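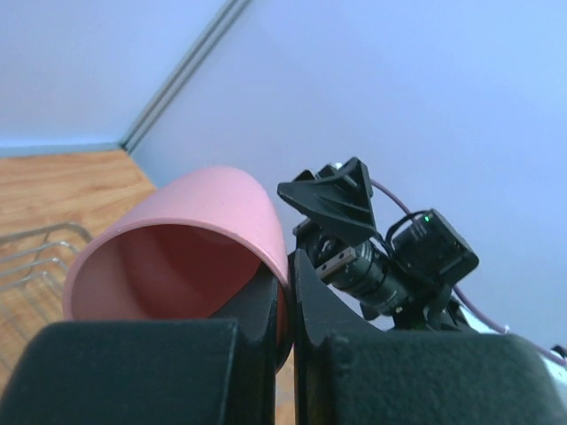

Fig. 4. Pink cup

Section 3: Descaling your Meltero kettle

I wrote this part of the guide after my own kettle started spitting white flakes into my tea, so trust me, don't put it off! You need a cup, some plain white vinegar and a free half hour or so.

1. Unplug the kettle and let it cool all the way down.
2. Pour in 500 ml of water, then one cup of vinegar. (Any cup will do, I'm not fussy.)
3. Plug it back in, bring it to a boil and switch it off.
4. Leave it alone for 15 minutes. I go and water the plants.

CAUTION: Keep the lid shut while it boils. Hot vinegar steam really stings your eyes.

5. Unplug it again and empty it slowly into the sink.
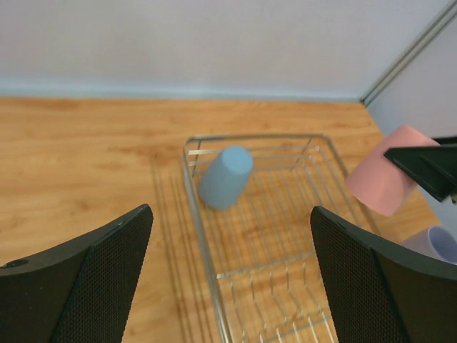

6. Rinse with cold water, swish, pour out, and do that again until the smell is gone — mine usually takes three goes.
7. Boil one full kettle of plain water and throw it away.

NOTE: The little mesh filter in the spout lifts straight up. If it's still crusty, soak it overnight in vinegar and brush it with an old toothbrush. Gyu-bin Um wrote in to say lemon juice works too, and I've tried it — slower, but it smells a lot nicer!

Never dip the base in water. If it gets splashed, see Section 8.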